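How Does a Company Buy a Robot?

If you want a new bike, you might save up, look at a few bikes in the store, ask a grown-up which one is the right size, and then pay for it. Buying a robot works in much the same way. It just takes longer, and more people have to agree.

In this article we will follow a small company called Erora. Erora packs art and office supplies into boxes and mails them to schools. Packing pencils, rulers and markers by hand takes many hours, so the company wants a robot to help with some of it.

Step one: What is the job?

The first question has nothing to do with robots. It is "What work do we need done?"

Adaeze Yusuf plans the work at Erora. She spent a morning in February standing in the packing room with a notebook. She wrote down every job she saw: folding boxes, filling pencil cups, putting on labels, stacking boxes on a cart. Next to each job she wrote how long it took and how tired people got doing it.

Some jobs on her list were easy for people and hard for robots. Finding the end of a roll of tape is one. A person does it with a fingernail. A robot has no fingernails.

Other jobs were the same every time. Filling pencil cups was one of those. The workers fill 600 cups in a day, and each cup gets the same things in the same order. Adaeze put a star next to that line.

Step two: What kind of robot?

Robots come in many shapes. Some are arms bolted to a table. Some roll around on wheels. Some only move boxes from one belt to another.

A robot also needs something at the end of its arm to do the work. For picking things up, this is often a gripper. Many grippers have two fingers that open and close. Others use suction, like the end of a toy dart. A suction gripper is good for flat, smooth things like cardboard. It is not much use for a thin pencil.

Adaeze asked two companies to tell her what they could sell. Steteck offered one big, fast arm. Garken offered two smaller arms that work side by side. The big arm could lift a heavy box. The small ones could hold a cup with one gripper and fill it with the other.

A pencil cup weighs very little, so Erora did not need a strong robot. Paying for strength you never use is like buying a dump truck to carry your lunch.

Step three: What does it really cost?

When people think about the cost of a robot, they think about the robot. That is only one part of the bill.

Silviu Pop looks after the money at Erora. He made a list called a budget. A budget is a plan for how you will spend your money, written before you spend it. His list had these things on it:

The two arms
The grippers
Spare gripper fingers – they wear down, like the soles of your shoes
A strong table
Cameras, so the robot can tell where things are
A fence or a sensor to keep people safe
Electric work, because the old outlets were in the wrong place
Lessons for the workers
A repair visit every 6 months
A little extra money for surprises

The last line is important. Something always costs more than you expect. In this case it was the doorway, which was too narrow for the crate the table came in.

Silviu also had to think about time. The robot would take 14 weeks to arrive after the order was sent. During those weeks the cups still had to be filled, so he could not plan on saving any money until the robot was working.

Step four: Is it worth it?

Now comes some math. Suppose a machine saves a company 300 dollars every week. If you know the price of everything on the list, you can divide that price by 300. The answer is how many weeks it takes for the machine to pay for itself. Grown-ups call this the payback time.

If the payback time is short, buying the machine may be a good idea. If it is longer than the machine is likely to last, it is a bad idea, even if the machine is very cool.

Some companies rent a robot first. Renting costs more in the long run, but you can give the robot back if it doesn't suit the work.

Step five: Try it before you pay

Before Erora signed anything, Adaeze wanted to know whether two grippers could do the work at all. Sekar Hutapea runs a test program called Zapata, which helps buyers find this out.
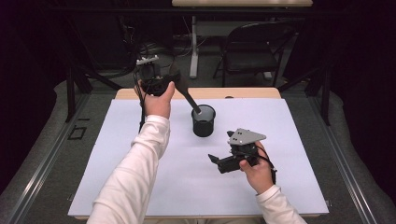 Testing a gripper does not have to start with a whole robot. A person can hold the grippers and do the job with them, and that already tells a buyer a lot. With one in each hand, the person can use the left gripper to hold a long black stick with its tip in a black cup, and keep the other one nearby with its fingers a little open. Each gripper has its own black cable, so cables belong in the plan too. The big white board gives the work a plain, flat place to happen, and a buyer should measure how much table space a job like this takes up.

Sekar asks buyers to bring their own pencils and cups to a test. A gripper that is good with thick markers may have trouble with thin pencils, and it is better to learn that before the money is gone.

Step six: Get ready

After the order is sent, there is still plenty to do. Olanrewaju Olatunji, who fixes the machines at Erora, marked the floor to show where the table would go. Chukwuemeka Fashola chose which workers would take the lessons first, and asked them what they wanted to do with the extra time. Most of them picked checking orders. One picked driving the cart.

Try it yourself

Pick a chore at home, such as sorting socks or setting the table. Write down each step. Which steps are the same every time? Which ones change? Now make a budget for a machine to do it. Put down the machine, the parts that wear out, the space it needs and the repairs. Don't forget the line for surprises.

Words to know

Budget: a plan for spending money.
Gripper: the part of a robot that grabs and holds things.
Payback time: how long it takes for a machine to save as much money as it cost.
Sensor: a part that notices things, such as light, heat or a person coming close.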